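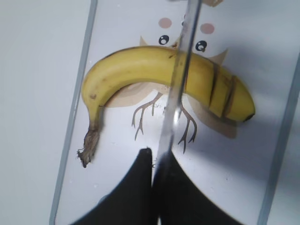 **1/** Second week of comparing two finger sets on the same parallel gripper: the stock Brellar pair and the Gittins pair with the softer pad. Same arm, same wrist camera, same controller settings unless I say otherwise. Tuesday, May 7, 2019.

**2/** Tasks are all kitchen stuff. Picking up a knife by the handle, moving fruit, putting things back where they came from. Soft and curved on one side, stiff and narrow on the other. I wanted both in one test so I couldn't tune for either.

**3/** Log so far: 2077 grasp attempts, 1286 of them with the Brellar set. The split is uneven since the Gittins pads came in late. Compare rates, ignore raw totals.

**4/** Closing force first. The controller takes a current limit, and the mapping from current to force drifts as the gearbox warms up. Nelu Avram measured it with a load cell between the pads in February and got a 17 percent spread between a cold start and an hour in. I now cycle the gripper before every block.

**5/** On a banana, the Brellar set needs a low limit or it marks the peel. The Gittins set tolerates more. Both slip if you grab too near the stem, where the section is narrow and the fruit wants to rotate in the grip. Mid-body is fine with either.
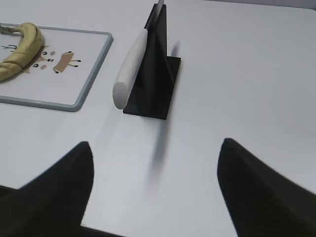
Wrist camera view with the fingers open, knife stand ahead, banana on the board to the left.

**6/** Knife handle is the harder one. It's thick and round and sits at an angle in the stand, so a straight vertical approach touches one finger early and pushes the knife. Rolling the wrist to match the handle fixed most of that. No change of fingers did.

**7/** Wrist camera notes. Both fingertips stay in view when open, and I want that. With the fingers in view I can check calibration against the tips on every run. Cost is the two lower corners, which are gone.

**8/** Exposure is the other one. White table, white board, matte black fingers. Auto exposure hunts whenever the fingers close and cover more of the table. Locked it manually and the handle edge stopped jumping in the detector. Should have done this on day one.

**9/** Timo Wegener asked about latency. Image to first motion is longer on the Lallwood controller than on the old one, by 9 ms median. It doesn't matter at these speeds. It might for handovers, which I haven't run.

**10/** Where I am now: Gittins pads for fruit, no clear difference on the knife handle once the roll is right. The softer pad picks up dust and has to be wiped between blocks, or friction drops.

**11/** Next is the Berkwood mount, which sets the camera farther back. I expect to lose some detail on the handle and get more of the table. Same tasks, same limits. Will post the per-object table when the Gittins count catches up.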